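Tabletop Sorting Study: Call for Participants
Flarnix Household Objects Group, Starkolau Building, Room 27
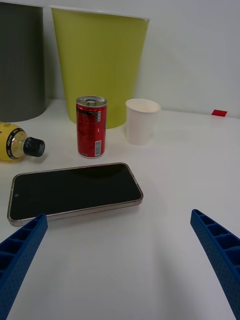 Smartphone and slim beverage can on the white sorting table.

Flarnix is recruiting adults for a study of how people arrange small everyday items on a shared table. Sessions run through June. The results will be used to revise the Flurnurero layout guide for desks, counters and break room tables.

Task

Each participant is seated at a white table holding a set of common items. A set may include a phone, a drink can and other things people put down when they come in. You will be asked to clear a work area, group the items in whatever way seems sensible to you, and then return them to marked positions. The task is repeated with different sets. Between rounds you fill in a one-page form on which items you moved first and which you would normally keep within reach.

All phones used in the sets are study property and remain switched off. Cans stay sealed. Please leave your own phone in the locker at the door.

Requirements

Age 18 or over
Able to sit at a table and handle small objects with one or both hands
Normal or corrected vision
No participation in the earlier Ansah desk study

Left-handed participants are especially wanted. No experience is needed.

Time and payment

One visit of 2 hours, including a break. First sessions start at 8 a.m. Payment is by gift card, issued at the end of the visit. Parking is free in the lot behind the building; enter the space number at the front desk.

Data

Hand and object positions are recorded during the task. Names are stored separately from task records. You may stop at any point and ask for your records to be deleted.

How to apply

Send your name, age, preferred hand and available hours to Yaa Sulemana, participant scheduling, quoting study number 1813. Questions about the task or the item sets go to Daichi Kaneko, extension 799. Applicants will receive a reply with a proposed time and a consent form. Bring the signed form with you.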